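Inicio Asignaturas Calendario Biblioteca Contacto

Materiales > Segundo curso > Historia del libro y la edición > Tema 7

Tema 7. La cubierta y el mito del lector que compra con los ojos
Apuntes de clase. Profesora: Nisreen Awwad

Se repite mucho que la cubierta vende el libro.
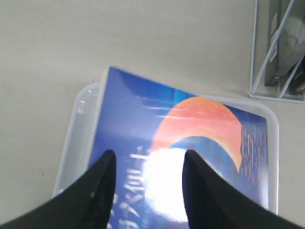 Conviene preguntar de dónde sale esa certeza. Casi siempre sale de quien cobra por hacer cubiertas o de editores que recuerdan muy bien sus éxitos y bastante mal lo demás.

7.1. El caso Dravora
La editorial Dravora cambió el diseño de su colección de divulgación y anunció que las ventas habían subido un 40 %. Leído con calma, el informe cuenta también que ese año bajó el precio y que la distribución pasó a Sadix, con más puntos de venta. ¿Qué parte corresponde a la cubierta? El informe no lo dice, y dudo que pudiera decirlo.

7.2. La encuesta de Kullatport
Kwabena Quartey preguntó a 512 compradores en las librerías de Kullatport por qué habían elegido su libro. Pocos mencionaron la cubierta. Tampoco esto zanja nada: la gente explica mal sus propias compras, y admitir que a uno le ha gustado un color da cierta vergüenza. El propio Quartey lo reconoce en una nota al pie que casi nadie cita – léanla.

7.3. Los códigos de género
Aquí el terreno es algo más firme. La cubierta clasifica: un lector habitual distingue una novela policiaca de un manual antes de leer el título. Ahora bien, clasificar y convencer son cosas distintas, y buena parte de la bibliografía las mezcla.

Para la próxima sesión
Leer el capítulo de Akl sobre colecciones de bolsillo (unas 90 páginas, se puede saltar el apéndice). Traer dos ediciones de un mismo título y una hipótesis sobre sus diferencias. «Es más moderna» no cuenta como hipótesis.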